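Week 6: How a game gets from one region to another
Instructor: Hamish Dow

Welcome back! Last week we finished with budgets, and plenty of you stayed late to argue about voice acting, which made my evening. Today is localization, my favorite topic of the whole course.

Our case is Didusus, the role-playing game from Stoica. The script has 139 scenes, and every one of them had to be translated, checked in the game and checked again after the text boxes were resized. Keep that second check in mind. Most of the bugs we'll look at came from it!

Some terms first. Translation is the words. Localization is the words plus everything around them: menus, fonts, button prompts, jokes, the names of spells, the age rating. Culturalization goes a step further and asks whether a gesture or a symbol will land badly with new players.

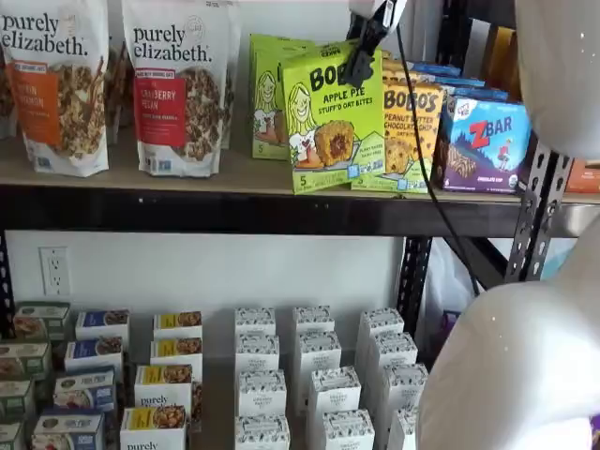 Text length is where beginners get caught. Stoica's item menu allowed 60 characters per line, fine for the original script and very tight for German. The team had two options, shorten the text or redraw the menu, and they ended up doing a bit of both (look at the potion descriptions in the reader, they're wonderful little pieces of writing).

Then there's the publisher's side. Ballby handled the western release and wanted a boxed edition with an art book of 120 pages. Art books have captions, captions need translating, and the printer needs final files long before the game itself is done. So the book went out with two character names that the game later changed. Fans still argue over which ones are right, and I love reading those threads.

For next time:
Read chapter 4, up to page 76.
Play the opening of Didusus in any two languages on the lab machines. Write down three lines that differ in tone.
Bring one menu screen you'd redesign, sketched on paper.

The Zadex text tool is installed on every lab machine now, so try loading the sample script before class. Final projects are due in May, and yes, you can work in pairs!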